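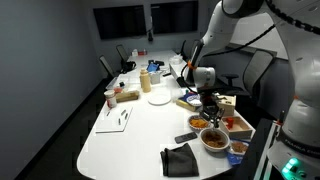
Budgeting for a tabletop robot arm – what am I forgetting?

6 min read

Search this site Search Advanced

Trinidad Insaurralde

Hello all, hoping someone who has been through this can look over my sums before I embarrass myself in front of our finance lady.

I run a small practical group at a college in Kinville and we've finally been told we can have money for a proper arm. We want it for picking and placing everyday stuff off a table: bowls, cups, snack packets, cloths, the sort of thing you'd find in a kitchen drawer or on a coffee table after a long evening. Nothing heavy, nothing fast. Students will be driving it a lot of the time and people will be standing near it, so I'm not looking at big factory machines.

The arm itself is sorted in my head. We're going second-hand through Głowacki (they refurbish, and a friend at another college was happy with hers) and the quote for the arm and its control box is fixed. What I'm stuck on is everything else. I've got 3000 left over after the arm, in pounds, and that has to cover the gripper, something to stand it all on, cameras if we can stretch to them, and whatever I haven't thought of. The form wants every line filled in, and there's no going back for more until next year's round. I also have to get it in by Thursday, hence the slight panic.

My draft list so far is gripper, wrist camera, table, "bits". I know "bits" won't do! But I don't know what's hiding in there.

Also, the room. We don't have a lab as such. I've been offered a meeting room with a long table in it, and I keep being told I can just put the arm on the end of that. Can I? It seems a nice solid table but it's a table for having meetings at. Or should I be pricing a frame? And if I price a frame, do I buy one ready made or get the kit with the slotted aluminium lengths and build it ourselves? The Omton catalogue has both and the ready made one costs what I'd call silly money.

Last thing, two grippers or one? The Stellov sales chap is very keen on me having two, which of course he would be.

Any real experience welcome, including the things that went wrong. Thanks in advance, and sorry for the length.

Igor Krajewska

Ooh, I did nearly the same exercise last December so this is all still horribly fresh. I'll go through it in the order the money went, which wasn't the order I'd planned it.

Frame first. Please price a frame, or at least price something that isn't somebody's meeting table. An arm that's reaching out over a table pushes and pulls on whatever it's fixed to, and a meeting table is built for elbows and laptops. We tried ours on an ordinary desk for the first few days and you could see the whole thing nod every time it stopped. Nothing broke, but the calibration was hopeless and we kept redoing it. By all means use the long table for the objects – that's a lovely amount of space and your students will fill it in an afternoon – but let the arm stand on its own feet beside it or have its own properly braced base.

I'd go for the kit. Slotted aluminium is very forgiving, you can slide things along when you find you've put them in the wrong place (you will have put them in the wrong place), and it's a nice job for students who like building things. Where I went wrong was pricing only the lengths. The corner brackets, the little nuts that slide in the slots, the feet and the end caps came to far more than I'd guessed, because they look like pennies each and then you need handfuls. When you ask Omton for a quote, ask them to quote for a finished frame from a sketch, with every fastening on it. They'll do it if you send a drawing, mine was done in biro.

Add a thick plate to go on top while you're at it. I'd forgotten ours altogether and we had a very fine frame with nothing to bolt to.
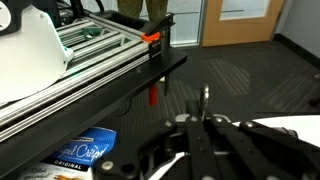
And then clamps! Put clamps on the form as their own line. Bar clamps, a few of them, decent ones with soft jaw pads so they don't chew up the edge of your plate. We use them for everything: holding a camera post while we decide where it lives, keeping a tray still, pinning a board down for one morning's testing. They cost so little next to the rest that I'd left them off as too small to mention, and then I was buying them out of my own pocket on a Saturday.

Cables are the other thing hiding in your "bits". You want longer ones than you think, and something to tie them up with, and spares of whichever one runs along the arm to the gripper or the wrist camera. That one bends every single time the arm moves. Ours went funny in the first term, the camera kept dropping out, and we lost the best part of a fortnight blaming the software. I now keep a spare in the drawer and swap it at the first sign of trouble. Velcro straps are better than cable ties for this, by the way. With ties you're forever snipping them off to reroute something and then you nick the cable.

Grippers. I'm going to annoy you and say one gripper and a set of spare fingers. For bowls and packets a plain two-finger gripper will do nearly all of it, and what wears out or gets bent is the fingers and pads. If the Stellov chap will throw in fingers of another shape, take those over a second whole gripper. Ask him as well what adaptor you need to fit it to your arm's flange, and whether it's in the price. Ours wasn't. It was a lump of metal with holes in it and it held us up for three weeks, because it was a separate order from a separate place.

Camera: yes, stretch to it if you possibly can. If you can only have one I'd have it at the wrist, looking out past the fingers. But do check what it can see once your gripper is on. A chunky gripper with lots of links takes up a surprising amount of the view, and you may want to budget for a bracket that moves the camera out a bit. Somebody with a 3D printer can make you one. Then make another, as the first one won't fit.

Objects! Does your form have a line for consumables? Put the groceries in it. I'm quite serious, ask for a small sum for household things and snacks. Packets get crushed, crisps turn to dust, someone eats the test items (me, once, in my defence I'd missed lunch) and you need to replace them with the same ones or your results jump about. We buy plain plates and bowls from the supermarket and always get more than we need so there's a matching one when one gets chipped. Trays too, wooden or plastic, whatever's cheap.

So my lines would read: frame with all fastenings, top plate, clamps, gripper with spare fingers, flange adaptor, wrist camera and bracket, cables and straps, test objects, delivery. And leave yourself a bit of slack under whatever name your finance person will put up with. Mine would not have "contingency" at any price but was perfectly content with "installation sundries".

Shout if you want my old quote request, I can dig it out.

Pongsak Jitpraphai

Just use the table you have. Put a thick board under the base and clamp it down hard. We had ours like that for a year and it was fine for slow stuff. Buy the frame next round when you know what size you want.

Also get insurance to look at it before you order.

Waldemar Pawlak

I'd side with Igor on the frame, though I wouldn't be so quick to build it from a kit if there isn't someone on your staff who'll own the job. Ours sat half finished under a dust sheet because the one technician who'd started it moved departments. If you've got keen students and a person with a square and some patience, fine. If not, get the ready made quote as well and look at the two side by side with your own hours written in.

A few duller points, as I'm the one who signs these off where I work.

Get delivery in writing. Refurbished arms are heavy and come in a big case, and "delivered" can mean left at the kerb. We paid up to a couple of hundred extra one time to have a crate brought up to the first floor, and it wasn't on anybody's form. Ask Głowacki directly, by email, which door they'll bring it to.

Ask about the room too. Whose is it on paper? If it's a meeting room then other people can presumably book it, and you don't want a visiting party shoving the arm's base along to make space for sandwiches. I'd want a lock, or a sign, or a standing booking for the whole term. Move most of the chairs out and keep a few for whoever's driving. And work out where the arm can reach at full stretch, mark it on the floor with tape, and look at whether the door opens into it. Tape is cheap, put it on the list!

You'll want the emergency stop somewhere a person can hit it without leaning across the table. Check the cable on it is long enough for where you plan to stand. You can usually get an extension but it's a special order and they charge like wounded bulls.

On cameras I'd spend a bit less than Igor would. Start with whatever ordinary camera the college has spare, on a post looking down at the table, and see what your students really miss. A wrist one can come later if the money's tight, but do buy the mounting parts for it now so they match.

Is your quote for the arm with or without VAT, by the way? You said it's fixed but you didn't say, and I've seen that catch out people far more careful than me.

Trinidad Insaurralde

Oh you are all wonderful, thank you. It was WITHOUT VAT. The college claims some of it back but I've no idea how much, so I'm off to ask about that before I do anything else. Ryszard Bielecka in our workshop says he'll build the frame if I buy the kit and keep him in biscuits, so I'm getting the full Omton quote with all the little nuts. One gripper, spare fingers, and I've asked Stellov about the adaptor.

Igor, yes please to the old quote request. And Pongsak, I'm keeping your board idea in my back pocket in case the frame comes in too dear. I'll also be asking whether that meeting room can be ours for the term.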